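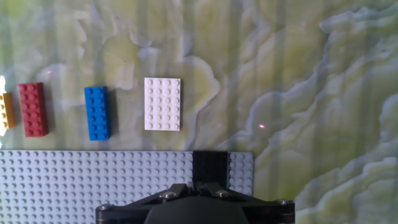 How many times do I have to show the arm a task before I start training?

Plan on 63 good demonstrations for a simple brick placement. You can train on fewer, but in my experience the arm gets sloppy at the edges of the plate, and you'll end up back at the bench recording more.

Section 4: Recording demonstrations by hand

I'm assuming you've already installed Toven and paired both arms with the Furkon controller (Section 3, and yes, the pairing step is fussy). I use LEGO bricks for all my first lessons. They're cheap, they have a right place to go, and a bad grip shows up fast!

1. Lay the baseplate flat on the work surface, inside the reach of the arm you're going to guide.

2. Open Toven, pick New Task, and type what you want done in plain words. "Put the red brick on the plate" is plenty.

3. Check that the status light in Toven is green for both arms, even if you're only recording with one. 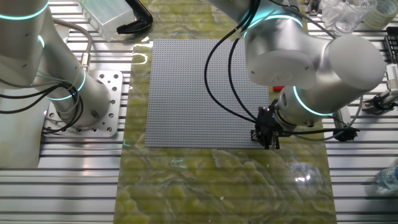
Figure 4-1. Both arms powered, baseplate between them.

4. Switch the guiding arm to Hand Guide. It'll feel heavy for a second and then let go, so keep a hand under the wrist when you press the button.

CAUTION: Keep your fingers out of the gripper while you're guiding. The close command comes from the foot pedal, and it's very easy to step on it while you lean in (ask me how I know).

5. Put your bricks out. I like a row along one side of the plate to begin with, then I mix up the order and the angles once I've got a few clean takes. 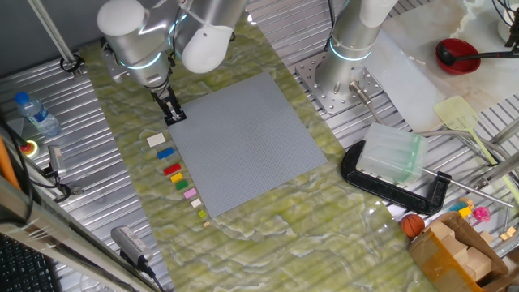

Photo courtesy of Bakalis Robotics Workshop

Start with the big bricks. The little ones need a much more careful approach, and I'd save them until your hands know how the arm moves.

6. Press Record, wait for the beep, and guide the gripper down over the brick. Come straight down for the last bit. Close, lift, carry it over, press it onto the studs, open, and back away.

7. Press Stop as soon as you're clear. Toven cuts a take off at 2,000 frames, and nearly 1,000 is where most of mine land.

Note: If you fumble a grip and recover, keep the take. If you drop the brick off the table, delete it and go again.
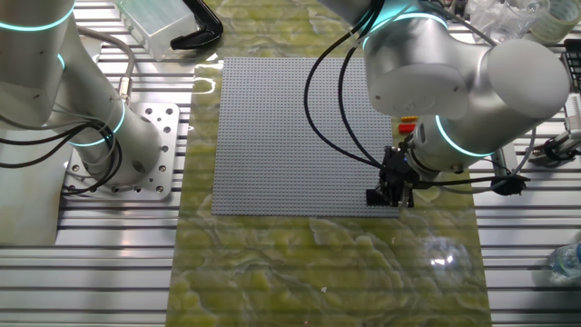

8. Go back to the start pose before every new take. I skipped this for a whole afternoon in October and had to throw the lot out, so now I use the Home button each time, even when the arm looks close enough.

9. When you've got your set, choose Export and send it to Istico for training. Leave the step count at 1,000 for the first run. You can raise it later in Section 5, where I go through the playback test.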